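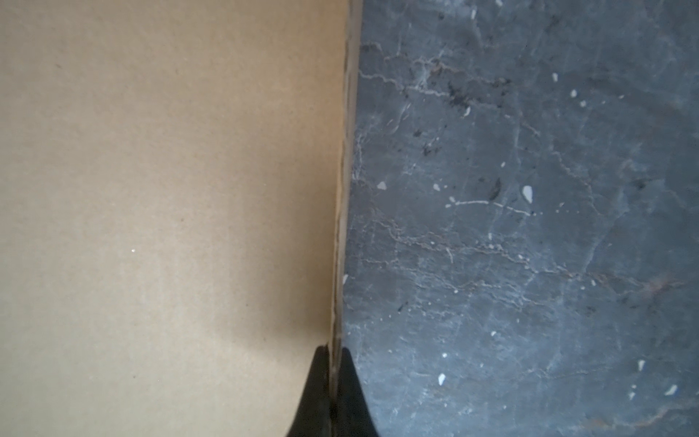 ロボットはどうやって仕事をおぼえるの?
お手本を集める人たちの話

段ボールのふたを開ける。タオルをたたむ。コップをたなにもどす。みなさんが毎日なにげなくしていることは、ロボットにとってはとてもむずかしい仕事です。

工場で昔から使われているロボットは、決められた動きをくり返すのが得意です。「右に動く、下がる、つかむ、上がる」という命令を、人が一つずつ書いておきます。部品がいつも同じ場所に来るなら、これでうまくいきます。

ところが家の中や倉庫では、物がいつも同じ場所にあるとはかぎりません。箱が少しななめになっていたり、タオルがくしゃくしゃになっていたりします。ありそうな場合をぜんぶ考えて、命令を書いておくことはできません。

そこで、命令を書くかわりに、たくさんのお手本を見せておぼえさせる方法があります。このページでは、そのお手本がどうやって集められているのかを説明します。

お手本って何?

自転車の乗り方を、本だけでおぼえた人はあまりいないと思います。だれかが乗るのを見て、自分でも乗ってみて、ころびながらおぼえます。

ロボットのお手本も、仕事を実際にやってみせた記録です。一回分のお手本には、おもに次のようなものが入っています。

・カメラにうつった映像
・うでの関節がどれくらい曲がっていたか
・指がどれくらい開いていたか
・それぞれがいつのことだったか

大切なのは、映像と動きの時刻がそろっていることです。「こう見えたときに、こう動いた」という組み合わせを、コンピューターが学ぶからです。時刻がずれていると、まだ箱にさわっていないのに指をとじる、というまちがった組み合わせをおぼえてしまいます。

だれがお手本を見せるの?

人が見せます。レナ・バランさんは、グランホルムという町にある作業場で、お手本を集める仕事をしています。

やり方はいくつかあります。バランさんの作業場では、操作用の小さなうでを人が動かします。すると、はなれたところにあるロボットのうでが同じように動きます。人が手首をひねればロボットも手首をひねり、人がレバーをにぎればロボットの指がとじます。

「最初の日は、箱を一つ動かすだけで汗をかきました」とバランさんは話します。「自分の手なら、さわった感じで分かります。でもロボットを通すと、指先の感じがほとんど伝わってきません。だから目でよく見るしかないんです。」

なれるまでに4日かかったそうです。今は、新しく来た人に操作を教えることもあります。

手首のカメラ

ロボットのカメラというと、顔のところについている目を思いうかべるかもしれません。実際には、手首や指の近くに小さなカメラをつけることがよくあります。

手首のカメラには、指の先とそのすぐ前にある物が大きくうつります。ページの最初の写真も、そういう小さなカメラでとったものです。下の真ん中に見える黒いものが、ロボットの指です。左の茶色い面は段ボール、右の暗い面は石のようなもようの面で、指はちょうどその境目のところにあります。

人が見ると、ずいぶん近すぎる写真だと感じるでしょう。部屋の様子はまったく分かりません。けれども、指をどこに動かせばいいかを決めるには、近くがよく見えることが役に立ちます。段ボールのふちが指のどちら側にあるか。それが少しちがうだけで、次の動きも変わるからです。

もう一つ、高いところにもカメラをつけておくと、まわりの様子も分かります。近くを見るカメラと遠くを見るカメラを組み合わせて使うのです。

もようにだまされないように

写真の右側の面をもう一度見てください。細い白っぽいすじが走っていて、白い点や黒っぽいしみのようなところもあります。

みなさんは「これは面のもようだな」と分かりますね。でも、学び始めたばかりのコンピューターには、細いすじも段ボールのふちも、どちらも「色が変わるところ」です。すじを物のふちだと思って、つかもうとするかもしれません。

反対に、真っ白な台の上だけでお手本を集めたら、どうなるでしょう。コンピューターは「白くないところが物だ」とおぼえてしまうことがあります。それでは、もようのある台に変わったとたんに失敗してしまいます。

だから、お手本を集めるときには、わざといろいろな条件にします。台の色やもようを変えます。明るさを変えます。箱の置き方を変え、大きさのちがう箱も使います。ロボットが本当に注目してほしいところだけが、いつも同じになるようにするのです。

一日の仕事

バランさんの作業場では、一つの仕事を決めて、そのお手本を続けて集めます。段ボールを台のはしまでずらす仕事なら、流れは次のようになります。

1 段ボールを台に置く。前の回とは向きを変える。
2 ロボットのうでを始めの位置にもどす。
3 記録を始める。
4 操作する人が、ロボットで段ボールをずらす。
5 記録を止める。
6 「できた」か「できなかった」かを書きこむ。

これをくり返します。一番たくさん集めた日は、297回分になりました。3人で順番に交代しながらの数です。同じ人がずっと続けると、つかれて動きが雑になるので、11回ごとに操作する人が代わるきまりになっています。

人によって動かし方のくせもちがいます。マヌエラ・テデスコさんは、段ボールのはしをゆっくりおします。ピエリーナ・ズッカーロさんは、いったん指をふちの横で止めてから動かします。どちらも正しいやり方なので、両方を記録に残します。

失敗した記録は捨てるの?

すぐには捨てません。

指がすべって段ボールが動かなかった回も、「できなかった」と書いてとっておきます。失敗したあとに、もう一度やり直してうまくいった回は、とくに役に立ちます。うまくいく動きしか見たことのないロボットは、少しずれたときに、どうやってもどればいいか分からないからです。

使えない記録もあります。カメラが止まっていたもの、時刻がずれていたもの、「できた」と「できなかった」を書きまちがえたものなどです。センティル・サリアンさんは、集まった映像を見て、こうした記録を見つける係です。速送りで見ますが、あやしいところは一こまずつ止めて確かめます。

「ロボットは、まちがったお手本でもまじめにまねをします」とサリアンさんは言います。「だから、見せる前に人が確かめます。」

集めたあとは

お手本が集まると、コンピューターに学習をさせます。コンピューターは映像を見て「次はこう動くはず」と予想し、人が実際にした動きとくらべます。ちがっていたら、予想のしかたを少し直します。これを何度も何度もくり返すうちに、予想が人の動きに近づいていきます。

学習が終わったら、今度は人が操作しないで、ロボットだけでやらせてみます。お手本に出てこなかった箱や、使っていない台でも試します。うまくいかない場面が見つかったら、その場面のお手本を集めに、また作業場にもどります。

家や教室でためしてみよう

二人でできる遊びです。用意するものは、空き箱を一つと、目かくし用の布です。

一人が目かくしをして「ロボット」になり、いすにすわります。もう一人は「操作する人」です。箱をつくえの上に置き、操作する人が「右手を前に」「もう少し左」「指をとじて」などと言葉で伝えて、箱をとなりのつくえのはしまで動かします。

できたら箱の向きを変えて、もう一度やってみましょう。どんな言葉が足りなかったか、紙に書いておくと、次の回に使えます。目かくしをしたまま立って歩くと危ないので、ロボット役の人はすわったままで行ってください。

言葉の説明

データ
記録したものを、あとで使えるようにまとめたもの。映像や数字など。

関節
うでの曲がるところ。人のひじや手首にあたる。

学習
ここでは、コンピューターがお手本をもとに、予想のしかたを直していくこと。

文 ヴァサンティ・サマラコーン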